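# Please count the tries of the hand, and also the tries of the human

In our field we like to report how often a robot succeeds. I like it too. A success rate is one number, it fits in a table, and a tired reader can understand it at the end of a long day. My opinion in this essay is that for hands with fingers, this number has become too comfortable, and that we should put another number beside it: how many demonstrations we threw away before the training began.

I came to this opinion slowly, during work on a method we call Pastor. The idea of Pastor is simple to explain. A person moves the robot through a task, such as picking up a soft object and putting it on a shelf. The system cuts the recording into short pieces and gives each piece a weight. Pieces in which the fingers are doing something useful receive a high weight, and pieces in which the person is waiting or correcting a mistake receive a low one. Then the policy is trained on everything, with these weights. Before Pastor we did the same thing by hand, which means that we looked at the recordings and deleted the ones we did not like.

I want to stay a moment with the word "like". When I delete a recording, I tell myself that I am removing noise. But many times I remove the recording where the thumb came in late, or where the object turned a little and the person had to open the hand and start again. These are exactly the moments that a hand meets in a normal room. After I have deleted them, my policy looks very sure of itself, and it has never seen how to come back from a bad position.

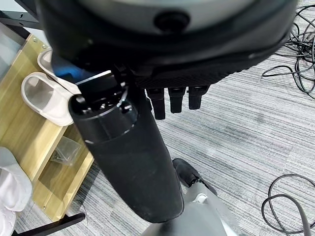 *The author is a research engineer in the manipulation group at Claller. The opinions are personal.*
*16 February 2020*

With a simple gripper of two flat jaws, this matters less. The jaws close or they do not close. If the object falls, you know it, and you can write a zero in the table. A hand with fingers and a thumb has many ways to be half right. The fingers may be well placed while the thumb pushes the object out. The thumb may be good while one finger only touches with its side. The object may even arrive at the shelf, held in such a way that I would not trust it a second time. In the table this is a one. I have written such ones myself, and I am not proud of it.

Let me give the case that changed my mind. We had 18 demonstrations of one placing task. A colleague and I sorted them separately, without talking. I kept nine. My colleague also kept nine, and for a short time we were very pleased. Then we compared the lists, and only four recordings were in both of them. We had the same amount of data and nearly different data sets. The two policies we trained from them did not behave the same. Mine approached from above and closed slowly. The other one came in lower and used the thumb first, almost like a hook. If each of us had written a paper, each would have said "we used nine expert demonstrations", and a reader would believe that this sentence describes something.

I do not say that one of us was wrong. We both had reasons, and the reasons were not stupid. My colleague cares about contact and does not mind if the arm takes a strange path. I am more nervous about the arm, maybe because I was once the person who had to repair it. What troubles me is that these preferences went into the result and then disappeared from the report.

There is an answer to this which I hear often: collect more. With enough recordings, the taste of one person will not matter. I believe this is partly true, and for groups with much equipment it may be fully true. But a hand with fingers is slow to operate. The person gets tired, the small joints need attention, and the calibration moves. We used the Moma interface for teaching the motions, and I found that my own demonstrations became worse after lunch in a way I could see in the curves. More data from a tired person is more data about being tired. Also, when there is much data, people begin to filter it with a script, and the script has an author with preferences too. The taste has not gone away. It has moved to a file that is harder to find.

The second answer is that the filtering does not matter if the test is honest. I have some sympathy here. A good test protects us from many things. But think how we choose the starting positions in our tests. In my group, and I suspect in others, we put the object where we think the robot has a fair chance. This feeling of a fair chance comes from the recordings that we kept. So the same taste comes in at the front door and again at the back door, and the table looks clean.

For the Wullby tests, which is our internal set of household tasks, we tried to break this circle a little. The person who places the object is not allowed to have seen the training recordings. It was an unpopular rule in the beginning. The success rate went down for every method, including Pastor, and it is not pleasant to explain to a manager that the new, lower number is the better one. What I found interesting is that the order of the methods changed also. The policy trained on my carefully cleaned data fell below the one trained on all the recordings with weights. The cleaned policy did very nice grasps when everything was in place. When the object was turned, it closed the fingers on the air and continued to the shelf with full confidence.

I should be fair about the limits. This was one task family, one hand and a small number of recordings. Pastor has its own problems. The weights come from a rule that we wrote, and the rule has our opinion inside it, as I complained above about the scripts. It is also slower to train, and sometimes it gives a high weight to a piece where the fingers only shake. The advantage I claim for it is small but, I think, real: the weights are saved. Another person can open the file, see that the late thumb received a low value, and disagree with me. With a deleted recording, there is nothing to disagree with.

So my proposal is modest. When we publish a result on a hand, we should write how many demonstrations were recorded, how many were used, and who decided — one person, several people, or a program. If space allows, we should keep the rejected ones and share them together with the others. Storage is cheap compared with the hours of the person who moved the arm. I would also be happy to see one extra column in the tables, for the cases where the object arrived but the authors did not like the grasp. I know that it makes the table wider, and that reviewers may ask unfriendly questions about this column. I would ask them too.

We plan to release the complete recordings for the placing task in June, with both lists, mine and my colleague's. I looked again at the recordings I had rejected while preparing them. For two of them I can no longer say what my objection was.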